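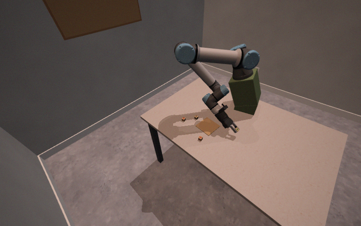

Image: Sotiris Stamatopoulos / Nendis

Can I paint a speckled kitchen table top without it peeling?

Asked by Danai Alexiou in Furniture and Finishes

Hi all! I picked up a long rectangular table from a neighbor who was moving and I am so excited to have room for people to eat at last. The top is laminate, a sort of beige with tiny specks in it, and the legs are black metal. I love the legs. The top I would like to see in a deep green.

My sister painted a laminate desk a few years ago and it came off in strips under her coffee mug, so I'm nervous. We eat at this table every day and my kids do homework on it. Is there a way to do this that lasts? I have a can of Multureck wall paint left over from the hallway and would love to use it up if I can. I have a garage to work in and most of August free.

3 answers

Answer 1
Just sand it and go for it. Mine looks great.

Answer 2 (marked as helpful by the asker)
Oh, you can absolutely do this, and green with black legs is going to look wonderful! I've done two laminate tables and a set of shelves, and the first table is still in daily use with only one chip, on a corner where we hit it with the vacuum.

Please leave the hallway paint on the shelf though. Wall paint stays a bit soft and it will grab every plate you set down. Get a bonding primer made for slick surfaces and then a cabinet or floor enamel. I used Korkusix primer because the store had it, but check any label for the word laminate.

Wash the top with degreaser first, twice if it lived in a kitchen. Rinse and let it dry overnight. Then scuff it with 220 grit until the shine is gone. You're only dulling it — if you see brown you've gone through the pattern layer, so ease up. Wipe off the dust and prime with a foam roller. Next day, a light sand and the first coat of color. I did 3 thin coats, a day apart, and they looked patchy until the last one, so don't panic.

Then the hard part: wait. It feels dry in hours but give it 7 days before dinner plates and a good month before you leave anything heavy or hot on it. We ate on the porch and it was kind of fun! Use trivets forever.

Do the edges first, by the way. Drips on the edge band show more than anything on top.

Danai Alexiou replied: This is so helpful, thank you!! Porch dinners it is. Do I need a clear coat too?

Reply: With enamel I skip it. Some clear coats turn yellow, and over green you'd notice.

Answer 3
Agree with most of the above, but I would finish with 2000 grit and a little soapy water once it has fully hardened, if you like a smooth satin feel. Don't bother with 3000, that's for car paint and you won't feel the difference on a table. Rewi sells small mixed packs. Test on the underside first.

Also check whether the edge strip is loose anywhere. Glue it down before you prime.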